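What I Learned From a Year of Writing Down the Laundry

In January I started keeping a log of every load of laundry I ran. I did it because the water bill had gone up and I wanted to know where the water was going. I kept it on a sheet of paper taped inside the closet door, and later in Skedus, the calendar app I already use for work. Each entry had the time of day, what was in the load, and which cycle I picked.

I should say that I live in an older apartment with my own washer and a shared meter. The building splits the bill by unit size, so my share goes up when everybody's goes up. I didn't know that when I started. I found out in March, when I finally called the management office and asked. By then I was in the habit and kept going.

The first thing the log showed me was that I washed dark clothes far more often than I needed to. Sweatshirts were the worst of it. I would wear one for an evening, drop it on the chair, and by the end of the week I couldn't tell the worn ones from the clean ones, so they all went in. A sweatshirt that has been worn for one evening over a T-shirt doesn't need washing. I put up a hook behind the bedroom door for anything that has been worn but is still fine, and that took care of most of it.
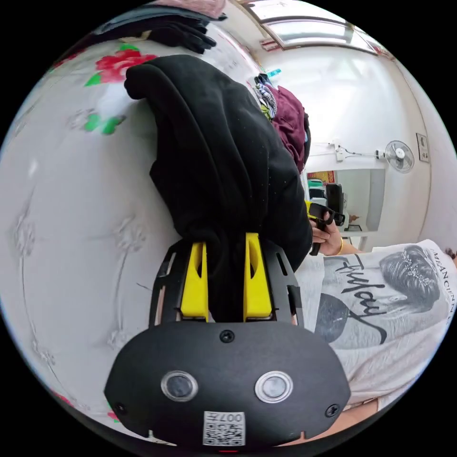

The second thing was the cycle. My washer has a long list of them and I had been using the one it starts on, which runs over an hour. I read the manual for the first time and learned that the short cycle is meant for light soil, and light soil describes almost everything I own. I work at a desk. The long cycle is now for sheets, towels, and whatever I wore to help my brother with his fence.

I also changed detergent, mostly by accident. The store was out of the one I had always bought and I picked up a bottle of Sundska. It is unscented and comes with a small cap that is hard to overfill. I had been using far too much of the old kind. The stiff feeling in my towels went away after a few washes, and I put that down to using less soap more than to the brand. If your towels feel like cardboard, try cutting the amount before you buy anything new.

Drying took longer to sort out. I used to put everything in the dryer on high. Black cotton goes gray that way, and the cuffs lose their stretch. I now hang anything dark and anything with elastic. I bought a folding rack from Ikero, and it has held up except for one joint that I had to tighten. It goes by the window in the afternoon when the sun comes around to that side. In summer a heavy sweatshirt is dry by bedtime. In winter it needs a full day, and I turn it once so the hood and the pocket get some air.

A few notes on hanging, for anybody setting up the same way. Shake things out hard before they go on the rack. Hang sweatshirts by the bottom hem so the clip marks don't show at the shoulders. Leave a gap between pieces. Don't put the rack against the wall, and crack the window if you can stand the cold.

Folding is the part I never liked and still don't. What helped was clearing a flat surface first and doing it all at once, right when it comes off the rack. If it goes into a basket, it stays in the basket until I have worn everything in it. I fold sweatshirts in thirds with the hood tucked in, then in half. T-shirts get the same fold without the hood. Socks get paired and that is all, no rolling.

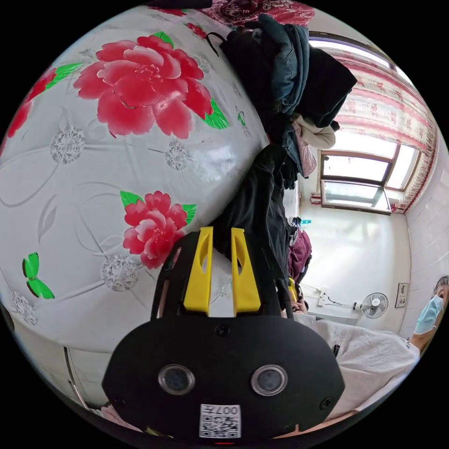
Posted by Macarena Pacheco
Filed under: Home, Habits

As for the bill, here is how it came out. The meter statement for my building gives a usage figure for each unit's share, in gallons per billing period. Mine was 1,877 when I began and 1,668 on the last one I got. Part of that has to be other people, given how the split works, so I can't claim the whole drop. The neighbors upstairs moved out in the fall and the unit sat vacant for a while.

I do know my own loads went down. I used to run the machine whenever the basket looked full, and now I run it 2 times a week, once for clothes and once for sheets and towels. The clothes load goes in early, before I leave for work, and gets hung when I come home.

I stopped logging in Skedus after the year was up. The sheet on the closet door is still there, though I only write on it when I try something different. The last line says to wash the gray blanket cold. The one before it is about a stain from the curry at Gunawardena, the lunch place near my office, which came out with dish soap and an overnight soak.

Next I want to look at the dishwasher. I have the manual out on the counter and have read as far as the part about the filter, which I had not known was there.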